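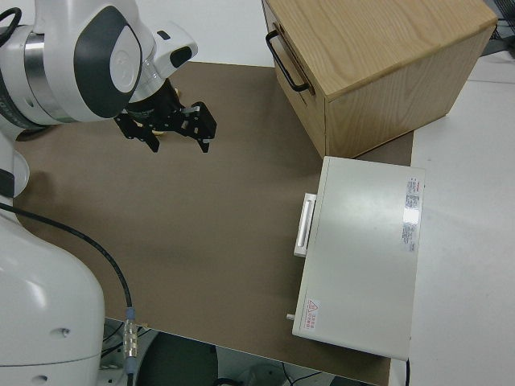
Thanks, everyone. Before the coffee wears off, I want to talk about one street in Kurkport, and how you work out the age of its buildings when the paperwork has gone missing or was never honest to begin with. My street is Canal Street, four blocks long, and the town will tell you it was all built in one go after the fire. The town is wrong, and you can find that out with your own eyes. Take the two black fingers on the gripper up there, one pointing down and to the left, the other reaching off to the right. Canal Street does much the same. The houses on the water side line up with the old towpath, and the houses across from them line up with a road that came decades later.

(Wait for people to look back down at the handout. Map is on page 1.)

Start with the fire. Every guidebook repeats it. The story goes that a lamp tipped over in the Brudanex rope works and the whole street burned by morning. I went looking for the lamp. The first mention I can find is in a souvenir booklet, printed long after anyone who could have objected was dead. The newspaper that week gives the fire one paragraph and gives a missing cow two. It says the rope works lost its roof and "several sheds." I have read it many times hoping for more sheds.

So what do the buildings say? Go slowly here, people always want to write this down.

Number 11 is the one with the green door. Brick front, very proper. Walk down the alley and the side wall is timber, with pegged joints, and the brick is one layer thick and stuck on the front like a false mustache. The owner at the time was a grain dealer who wanted to borrow money. He got the loan.

Number 80 is the old Valtia Hotel. The date stone over the door is often quoted. It is also a different stone from everything around it, and it sits in a patch of newer mortar. Lemlem Adugna, who knows far more about masonry than I do, thinks it was moved from a stable. I have decided to believe her, partly because I like the idea of guests admiring a stable's birthday.

(Pause. If no laugh, keep going. There was no laugh in March.)

Next, the tax rolls. They list 93 taxable buildings on and just behind Canal Street in the year before the fire. The roll for the year after has the same number. Either they rebuilt the whole street by spring, or the clerk copied out last year's page. I lean toward the clerk. His handwriting gets larger toward the end, like a boy filling up an essay.

That leaves insurance maps, and I owe Nahom Dinsa for finding the Tekleab set in a flat file under some zoning posters. Pink is brick, yellow is wood. Canal Street is mostly yellow, well after the date when it was supposed to be all new brick. Number 11 is yellow with a thin pink line along the front. I was very pleased about that line. My family has heard about it.

A word on what I can't prove. The north end was cleared for the bus garage, and all I have for it is a sketch and one old letter complaining about drains. I've shaded it gray on your map. Please don't quote the gray part.

(If running late, skip the drains letter. If running early, read all of it, including the postscript.)

Questions now. Somebody will ask about the cow. The paper never mentions her again.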